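Mernwood Striped Kitchen Towel, gray

This website uses cookies to remember your basket and to make the visit more comfortable. By staying on the page you agree with our use of cookies. Accept / Read more

The Mernwood is our everyday towel for the kitchen, and it is the one we sell the most to small cafes and guest houses. It is woven in the Butkienė workshop from cotton with a part of linen. The cotton takes up the water quickly and the linen gives the strength, so the towel keeps its shape also after many washes. The cloth weighs 476 grams per square meter, which is heavier than most kitchen towels you will find in a supermarket.

The stripes are woven in and not printed. For this reason they do not wash out, and you see them on both sides of the cloth.

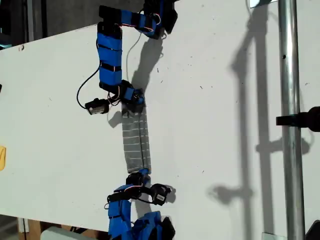

Gray striped cloth, held taut.

Before the first use we recommend to wash the towel two times without softener. A new towel has still some finish from the loom and it will not dry glasses well on the first day. Please be patient with it. After the second wash it becomes softer and also a little smaller. We have calculated this in the size, so the measure in the table of sizes is the measure after washing.

Washing: up to 60 degrees, with similar colors. Do not use bleach, because the gray will turn yellow. Tumble dryer is possible on low heat, but the towel will live longer if you dry it on a line. Ironing is a matter of taste.

The towel comes in two kinds of edge. The hemmed edge is folded and sewn with a double seam. The raw edge is left as it was cut, and it makes a short fringe with time. If a long thread comes out, cut it with scissors and do not pull. 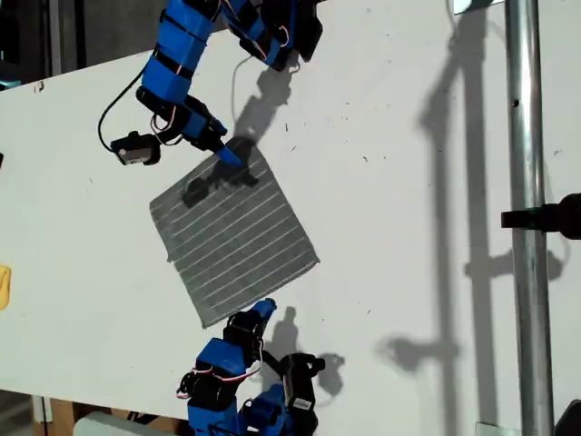 Dark gray with thin white stripes. The edge is slightly frayed.

You can order single pieces or a pack of 6. In the pack all towels are from the same dye lot. If you order single pieces at different times, a small difference in the gray is possible, and we can not accept this as a reason for complaint. Customers who want to match an older order should write us the lot number from the label.

The raw edge version is sold out in the warehouse in Vuvbridge. The next delivery is expected in August. The hemmed version is in stock and is sent in 3 working days.

Goes well together with: Stumameck apron in gray, Stumameck bread bag.

Returns are possible when the towel is not washed and the label is still on it. The cost of sending back is paid by the customer.

Page updated Jul 27, 2018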